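# Chapter 16: Strip Floors in Maple and Similar Light Woods

A wood floor is often the largest finished surface in a room, and it is judged as a whole before any single board is noticed. This chapter covers the grading, layout and care of narrow plank floors. Students should have completed the section on moisture and subfloors before they begin.

Color is the first subject. Boards cut from the same species can range from pale cream to deep honey, and a few will carry brown streaks or small knots. The Stoltden grading sheets, used throughout this book, sort such boards by appearance only – a dark board is no weaker than a light one. Installers are expected to open several bundles at once and mix them before any board is fastened.
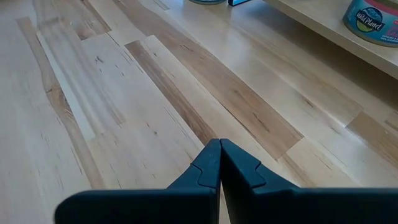 Placement of the darkest boards calls for particular care. Where one of them meets a lighter board end to end, the change of color draws attention to the joint, and the ends must be cut square and fitted tight. End joints in neighboring rows should be staggered.

Gloss is treated in the second half of the chapter. A glossy finish reflects windows and lamps in wide, pale patches, and it can hide or reveal wear depending on where the viewer stands. The Drurnamport school case, a floor of 832 square feet, is used for the inspection exercises. Tables for estimating materials begin on page 278.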